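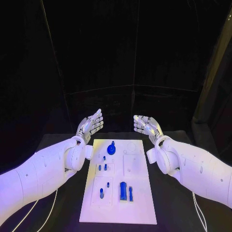 Ticket: Label printer drops off the network overnight
Site: Ketorbridge, goods-in office
Raised by: Pei-shan Lai
Assigned to: Farzana Janjua
Priority: 2
Status: Closed

Monday, 08:10 (Pei-shan Lai)
The Zandness label printer by the goods-in desk is offline again. It shows "Ready" on its own screen but jobs from my PC sit in the queue. Turning the printer off and on brings it back and then it works all day. Same thing three mornings last week. There were 67 labels stuck in the queue when I came in and they all came out at once after the restart, so I have had to bin the duplicates.

08:45 (Farzana Janjua)
Checked from my desk. Printer does not answer a ping before a restart and does after. Sleep mode was on with the timer at 20 minutes. Turned sleep off and cleared the queue. Please leave the printer on tonight and don't restart it in the morning until I have looked.

Next day, 07:55 (Farzana Janjua)
Still lost overnight, so sleep mode is not the cause. Put it back to how it was. Swapped the network cable and moved it to another port on the switch.

Day 3, 08:05 (Pei-shan Lai)
Offline again. Left it alone as asked.

08:30 (Farzana Janjua)
Went over in person. The printer still had its usual address, ending in 70, but something else on the network was answering on that address. Looked it up on the switch and it is the Gruvura time clock in the corridor. The clock was given a fixed address when it was fitted in March. It restarts itself every night and takes the address back.

09:15 (Farzana Janjua)
Asked Kwan-ho Mak for the clock's admin password. He has to get it from Hsiao, who fitted it.

14:20 (Kwan-ho Mak)
Password received and passed on by phone. Please don't put it in the ticket.

15:00 (Farzana Janjua)
Time clock changed to automatic addressing, with a reservation outside the printer range. Printer reserved at its old address, so nobody's PC needs changing. Restarted the clock and then the printer. Both answer. Test label printed from Pei-shan's PC.

Day 4, 08:00 (Pei-shan Lai)
Printing this morning without a restart. Queue empty.

Day 5, 08:15 (Farzana Janjua)
Fine for a second night. Address list updated. Closing.

Comments (3)

Ching-wen Au
We have the same clock at the other building and the scanner there goes missing in the mornings. Can someone check its address as well?

Farzana Janjua
Will do, please raise it as a separate ticket and put the scanner's asset number in.

Colton Sutherland
Does this affect clocking-in records for the afternoon it was restarted? I have two people showing no clock-out.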